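Ticket: Salinity and stage readings frozen at Geser outfall station
Project: Sequeira Estuary Monitoring
Component: Pronura logger, telemetry
Opened by: Reijo Niskanen
Status: Resolved, pending field check in October

Problem
The Geser outfall station stopped updating at 04:10. The dashboard still shows a salinity value, but it is the last good one repeated. Stage is frozen at the same time stamp. The Ilia station upstream reports normally on the same modem plan, so the receiving server is not suspected.

Impact
Freshwater release decisions for the lower estuary use the Geser salinity average. With the feed flat, the average drifts toward a constant and the high-salinity alert can't fire. Alerting for this station was switched to manual review at 06:30.

Log

06:45 Pinged modem. Responds. Signal strength normal.

06:52 Requested logger status. Battery voltage within limits. Internal clock correct. Sample interval reads 30 minutes, as configured.

07:05 Pulled the raw table. The logger is still writing records. Salinity and stage fields hold the same value in all of them. Water temperature is on a separate input and is changing normally.

07:20 Both frozen channels share the digital sensor bus. Polled the bus by address. Address 2 (stage) answers. Address 9 (salinity) returns no data. The logger waits for address 9, times out, and keeps the old values for the whole bus group.
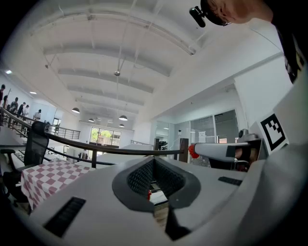
Gripper body with V-shaped mount, finger at right

07:40 Power-cycled the sensor bus remotely. Address 9 answered once, then dropped again. Stage updated during that one cycle.

08:15 Removed address 9 from the bus group and reloaded the program. Stage is now live. Salinity is blank, which is correct behavior for a missing sensor.

10:50 Field crew on site. Connector at the salinity probe had water in it and corrosion on the data pin. Replaced the cable and connector, greased the seal, restored address 9.

11:30 Both channels updating. Salinity agrees with the handheld meter.

Data handling
22 salinity records flagged as missing. Do not interpolate across the gap; the tide turned during it. Stage records flagged up to the program reload.

Follow-up
1. Change the logger program so a timeout on one address writes a null for that address only. Assigned to R. Niskanen.
2. Add a flat-line check to the dashboard for Geser and Ilia.
3. Inspect the probe connector at Ilia on the October visit. Same cable type.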